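The Clato hand blender: my notes after a year of soup

By Durán
August
6 min read

I get asked about this one more than anything else on the site, so I've finally given it a page of its own. The Clato is a stick blender, the plain corded sort, with a detachable shaft and a tall beaker in the box. I bought mine with my own money after my old one started smelling of hot dust halfway through a batch of leek and potato, and it has lived on the hook by my cooker ever since.

What you get

The motor body, the blending shaft, the beaker with a lid, and a little whisk that pushes into a separate collar. There's also a mini chopper bowl if you go for the bigger set. I went for the bigger set. I use the chopper for breadcrumbs and for garlic when I've got a lot to do, and otherwise it sits at the back of the cupboard with the lids that don't fit anything.

There are 2 speeds. You squeeze the top button for slow and the bottom one for fast, and you have to keep squeezing, so there's no setting it going and wandering off to answer the door. I was a bit sniffy about that at first (my old one had a dial with loads of numbers on it) but I only ever used the lowest and the highest anyway, so I've lost nothing.

The cord is long enough to get from the socket by my kettle to the back ring of the hob, and that was the thing that made me choose it over the other one I was looking at. Measure yours before you buy! A short cord on a stick blender is a misery, you end up carrying hot pans about.

How it does on soup

Very well. Carrot, squash, tomato, pea - all smooth in a couple of minutes, and I mean properly smooth, the sort you'd get away with serving to people. The guard round the blade is wide and has deep slots in it, and it doesn't suck itself down onto the bottom of the pan the way some do. Celery is still a bit stringy. I've yet to own a blender that beats celery, so I sieve it and move on.

It splashes if you lift it while it's running, like they all do. Keep the head under, tip the pan slightly towards you, let go of the button, then lift. My cream kitchen wall learnt about beetroot the hard way.

Other things I make with it

Mayonnaise in the beaker is brilliant. One egg at the bottom, oil on top, mustard, lemon, blender right down to the base, slow button, and it goes thick and pale before you've had time to worry about it. Pancake batter comes out with no lumps. Hummus is fine if you give it plenty of liquid and stop now and then to scrape down. I wouldn't do a big batch though, the body gets noticeably warm and the leaflet tells you to give it a rest between goes.

Smoothies are where I'd be a bit more careful. Soft fruit, yes, all day long. Frozen fruit needs to sit out for ten minutes first, and I don't put ice in it at all. If you want crushed ice you want a jug blender, and I've got one of those reviewed elsewhere on the site.

The whisk is all right for cream. For egg whites I go back to my electric beaters, it just takes too long and my hand gets tired from the squeezing.

Cleaning

The shaft twists off and goes in the dishwasher, and so does the beaker. The motor body, the whisk collar and the chopper lid mustn't, they only want a wipe with a damp cloth. Most of the time I don't bother with the dishwasher for the shaft. I fill the beaker with warm water and a drop of washing-up liquid, run it for a few seconds, rinse, done. Unplug it before you go anywhere near the blade with your fingers, please.

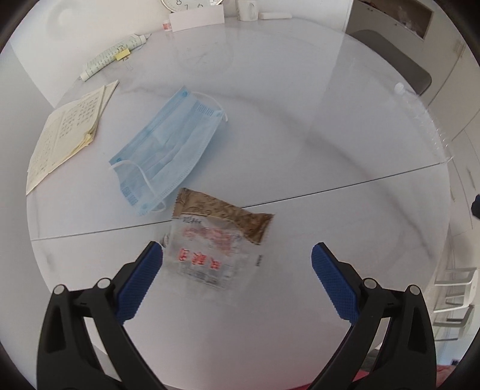
Turmeric will stain the beaker, and mine now has a faint yellow look to it from all the dal. A night in the sun on - sorry, a DAY in the sun on the windowsill takes most of it out. Don't scrub it with anything rough or the measuring lines start to fade.

Spares and where to get it

I bought mine from Cusach, who had the bigger set in stock when everywhere else only had the basic one. Hostgate do the spare beakers and the whisk, and I ordered a second beaker from them so there'd always be a clean one. It turned up on the Saturday, well wrapped. I couldn't find a spare chopper blade anywhere, so if you've tracked one down do let me know.

Would I buy it again? Yes, the same set, in the same dull grey. My only real grumble is the collar for the whisk, which is stiff to get on and stiffer to get off, and I'd like a hook or loop moulded into the body so I didn't have to hang it by its flex.

Comments (4)

souppot: Bought this on your say-so and did the mayonnaise straight away. Worked first time!! Does the lid on your beaker leak? Mine dribbles if I tip it.

Reply from Durán: Mine does too, I only use it as a cover in the fridge. Wouldn't trust it in a bag.

leftie_in_the_kitchen: Good for left-handers as well, the buttons are in the middle. The locking twist on the shaft feels backwards to me but I've got used to it.

M: Can it do nut butter?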